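Centro de formación Dernadero
Lista de verificación de seguridad: talleres y zonas comunes
Edición revisada, 15 de noviembre de 2021

Ámbito: planta baja, taller Flirnon, almacén y pasillo de salida. Quedan fuera la cubierta y la sala de calderas, que se inspeccionan con ficha propia.

Cada punto se califica como Conforme, Conforme con observaciones, No conforme o No aplica. Los comentarios de la inspección figuran a continuación de cada punto.

1. Vías de evacuación

1.1 Pasillo de salida libre de obstáculos en todo su ancho.
Conforme con observaciones.
Comentario: se retiraron durante la visita dos palés apoyados junto a la puerta del almacén. El pasillo no es zona de espera de mercancía, ni siquiera durante la descarga.

1.2 Las puertas de emergencia abren sin llave y sin esfuerzo excesivo.
Conforme.
Comentario: la barra antipánico de la puerta norte presenta holgura. Funciona, pero se solicita su ajuste.

1.3 Señalización fotoluminiscente visible desde cualquier puesto.
No conforme.
Comentario: la señal situada sobre la estantería del fondo queda tapada cuando se ocupa el último nivel. Se trasladará a la pared lateral. Plazo: 30 días.

2. Protección contra incendios

2.1 Extintores accesibles, señalizados y con la revisión en vigor.
Conforme con observaciones.
Comentario: se revisaron 11 equipos. La etiqueta del extintor de la entrada resulta ilegible por el roce; la fecha se comprobó en el registro de la empresa mantenedora Brorna, que deberá sustituirla en su próxima visita.

2.2 Pulsadores de alarma sin obstrucciones.
Conforme.

2.3 Alumbrado de emergencia.
No conforme.
Comentario: cuatro luminarias no encendieron en la prueba de corte. Tres corresponden al taller y una al aseo. La incidencia del aseo ya constaba en el acta de septiembre y no se ha resuelto, por lo que pasa a prioridad alta.

3. Instalación eléctrica

3.1 Cuadros cerrados, rotulados y con acceso despejado.
Conforme con observaciones.
Comentario: el rotulado del cuadro secundario está escrito a mano y no coincide con el plano unifilar en dos circuitos. Debe corregirse el rótulo y, en su caso, el plano.

3.2 Ausencia de regletas conectadas en serie.
Conforme.

3.3 Cables, clavijas y tomas de corriente sin daños aparentes.
Conforme.
Comentario: se recuerda que las reparaciones con cinta aislante no se admiten como solución definitiva — el elemento dañado se retira y se sustituye.

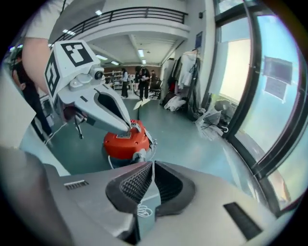 4. Orden, limpieza y almacenamiento

4.1 Suelos limpios, secos y sin desniveles.
Conforme con observaciones.
Comentario: baldosa suelta junto al fregadero. Se ha señalizado de forma provisional.

4.2 Estanterías ancladas, con indicación de carga máxima.
No conforme.
Comentario: las estanterías Eberhard del almacén están correctamente ancladas, pero carecen de placa de carga en los módulos añadidos. Hasta su colocación no se depositará material pesado por encima de la altura de los hombros.

4.3 Productos de limpieza en envase original y bajo llave.
Conforme.
Comentario: faltaba la ficha de seguridad del desengrasante. Se aportó antes de finalizar la visita.

5. Primeros auxilios

5.1 Botiquín completo y señalizado.
Conforme con observaciones.
Comentario: reponer gasas estériles y suero fisiológico. La hoja de control interior debe firmarse en cada reposición.

5.2 Teléfonos de emergencia expuestos en lugar visible.
Conforme.

6. Seguimiento

Las no conformidades se comunicarán a la dirección del centro el mismo día de la inspección. Las medidas correctoras se anotarán en el registro de mantenimiento, con indicación de la fecha de ejecución y de la empresa actuante.

Los puntos 1.3, 2.3 y 4.2 serán objeto de una nueva comprobación al vencer el plazo señalado en el punto 1.3. Los restantes se revisarán en la inspección ordinaria siguiente — salvo la baldosa del punto 4.1, cuya reparación se verificará en cuanto se comunique su finalización.

Una copia de esta lista permanecerá en la conserjería, a disposición del personal y del alumnado.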